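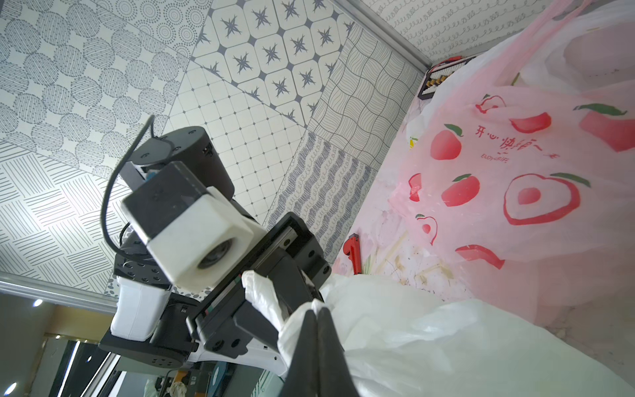 Talking bread with Nassoro Mrema

I got to Cumberg a little after five in the morning, which for me is the middle of the night, and Nassoro Mrema had already been up for two hours. He handed me a coffee through the back door of his bakery before I'd even said hello. "Drink that," he said. "You look terrible." So we got along right away!

If you haven't been, the bakery sits on the corner of Lurkby Street, between a shoe repair place and a dentist (he finds this very funny, given how much sugar goes out his front door). He bakes 88 loaves on a normal morning and that's the whole batch. When they're gone he flips the sign over and starts washing up.

I asked him why he doesn't make more, because there's a line most days, and he shrugged. "The oven is the size it is. I had a guy come in and tell me I should get a second one, take over the shoe place, all this. And I said, when would I sleep?"

He didn't start out in bread. He drove a delivery truck for a long time, mostly out to Zanier and back, and he'd buy a roll at the same gas station every day and complain about it. His wife got tired of hearing it. "She said, make your own then. She meant it as an insult, I think." The first loaves were awful. He tells me one of them got used to prop open the garage door for most of August.

What changed things was rye. An older neighbor gave him a jar of starter and he kept it going on top of the fridge, and he's still using it now. It lives in a bucket and the bucket's name is Kioko. I asked where the name came from and he wouldn't tell me, he only laughed and went to check the timer.

We talked for a while about flour, and I'll spare you most of it, but he has strong feelings. He thinks people at home use too much and get scared of a sticky dough. "You touch it and it sticks to you and you panic and throw more flour on. Leave it alone. Wet your hands. Go read the paper and come back." I've tried this since and my last loaf was the best I've made (still a bit flat, but I'm counting it).

His other big thing is salt. He weighs it every single time, even after all these years, on a little scale with tape around one side. I said surely he could do it by eye by now and he looked at me like I'd suggested skipping the oven.

The rye costs 4 dollars and he hasn't raised the price in a long while. I asked if that was hard with everything going up and he got quieter. "It's hard, yes. The butter is the worst. So the pastries went up, and people grumbled, and they still buy them. But the bread I want to keep where it is."

He turns 67 this year and his daughter has started asking what happens next. She's a nurse and has zero interest in getting up at three. There's a kid from the high school who comes in during vacations and is pretty good with the shaping, so maybe. "He's slow," Nassoro said, "but I was slower."

By seven the line was out past the dentist's door and he had to get back to it. He gave me a rye to take home, still warm, and told me not to cut it until lunch. I made it as far as the car.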